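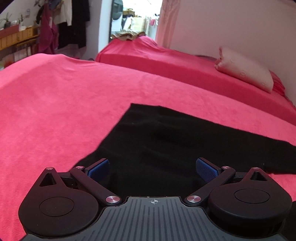
Softwareprojekte 2 – Handout zu Einheit 5: Code-Review im Team

Dozentin: Birgit Frerichs. Übungsgruppe: Ojārs Vasiliauskas

Lernziele

Nach dieser Einheit können Sie einen Änderungsantrag so vorbereiten, dass eine andere Person ihn ohne mündliche Erklärung lesen kann. Sie kennen auch den Unterschied zwischen einem Befund und einer Stilfrage.

5.1 Größe der Änderung

Ein Antrag mit 2.000 geänderten Zeilen wird meistens nur überflogen. Wir arbeiten deshalb im Kurs mit einer Obergrenze von 484 Zeilen. Dieser Wert stammt aus dem Projekt Flatport vom vorigen Jahrgang: Es war dort der größte Antrag, der noch vollständig kommentiert wurde. Generierte Dateien zählen nicht mit. Umbenennungen bitte immer in einem eigenen Antrag einreichen.

5.2 Der Kommentar

Ein Kommentar nennt die Stelle, das Problem und, wenn es möglich ist, einen Vorschlag. Schwach: »Das verstehe ich nicht.« Besser: »Die Methode gibt bei leerer Liste null zurück, der Aufrufer prüft das aber nicht.« Stilfragen kennzeichnen wir mit dem Wort »Stil« am Anfang – sie verhindern das Zusammenführen nicht.

5.3 Wer entscheidet?

Bei Uneinigkeit entscheidet die Person, die das Modul betreut. Für das Modul Nesach ist das Esperanza Cordero, für Nendier Helmut Seidel. Die Entscheidung wird im Antrag schriftlich festgehalten, auch wenn sie vorher im Gespräch gefallen ist.

Aufgabe bis zur nächsten Einheit

Lesen Sie den Antrag »Importfilter« im Kursverzeichnis und schreiben Sie mindestens drei Befunde dazu. Abgabe bis 18 Uhr bei der Übungsgruppe, als Textdatei. Die Klausur im Mai enthält eine ähnliche Aufgabe, dort aber auf Papier.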